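Chapter 7
Robbery and the Bystander Who Intervenes

Key terms: force, threat of force, immediate presence, completed robbery, attempted robbery, bystander intervention, canvass, case clearance

7.1 Introduction

Chapter 6 dealt with theft in its simple forms, where property is taken without any contact between offender and owner. Robbery adds a second element. Property is taken, or an attempt is made to take it, from a person or from that person's immediate presence by force or by the threat of force. The value of the property has little bearing on whether the act is a robbery. A stolen phone charger and a stolen payroll bag fall under the same heading if both were taken at knifepoint, although the grade of the offense and the sentence may differ.

Beginning students often treat robbery and burglary as the same thing. A burglary is an offense against a building: the offender enters without permission and intends to commit a crime inside. A robbery is an offense against a person. A single event can contain both, as when an intruder meets a resident in the hallway and demands a wallet. The report form must then carry both offenses, and the officer who fills it in must record which facts support which charge.

7.2 The Flinden Series

The working material for this chapter and the next comes from the Flinden series, a set of police reports covering the city of Flinden and the adjoining district of Bronthorpe. The series contains 973 robbery reports. Of these, 449 record at least one bystander who was close enough to see or hear the offense. The remaining 524 record none, or leave the field blank.

Blank fields are a problem throughout the series. An officer may leave the bystander field empty when no one else was there, when people left before the patrol car arrived, or when the canvass was never done. These three situations mean different things to an analyst, and the form does not separate them. Students should keep this in mind when reading Table 7.1 and should avoid treating the 524 reports as a group of unobserved crimes.

Bronthorpe changed its form in March of the final reporting year. The new version has separate boxes for "none present" and "not determined." Reports taken on the old form were not recoded.

7.3 Intervention as a Category

Intervention covers a wide range of conduct. At one end is a call to the dispatcher from across the street. At the other is physical contact with the offender. Between them are shouting, sounding a car horn, following at a distance, blocking a door, and standing next to the victim. Coders on the Flinden series placed each act in one of two classes, direct or indirect. An act is direct if the bystander came close enough to be touched or spoke to the offender. All other acts are indirect.

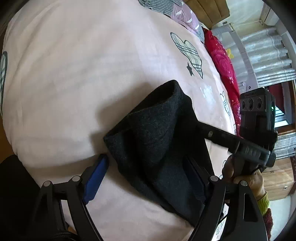
Does a bystander have a legal duty to step in during a robbery?

In most American jurisdictions there is no general duty of this kind. A few states require a witness to report certain violent crimes or to give reasonable help when it can be done safely, and special relationships, such as that between a carrier and its passengers, can create a duty where none would otherwise exist.

The legal position of the bystander who does step in is treated in Section 7.6. For now it is enough to note that the law of defense of others generally permits reasonable force to protect a third person from unlawful force. Force used after the threat has ended is judged differently, and a chase on foot or by car often crosses that line within seconds.

7.4 The Lastar Street Reports

Two reports from Lastar Street will be used as worked cases. In the first, a clerk at a check-cashing counter was threatened with a handgun, and a customer waiting in line struck the robber from behind. In the second, a driver parked across the road saw a purse taken and called the dispatcher, staying on the line until a patrol unit reached the corner of Lastar and Skoryk. The first is coded as direct, the second as indirect.

Both reports give a time of occurrence and a time of dispatch. The two are easily confused. Time of occurrence is an estimate made by a witness under stress – time of dispatch is a machine record. When they conflict, the analyst keeps both and notes the difference in the remarks column.

Section 7.5 sets out the coding rules in full. Readers who have not worked through the report form in Appendix B should do so before going on.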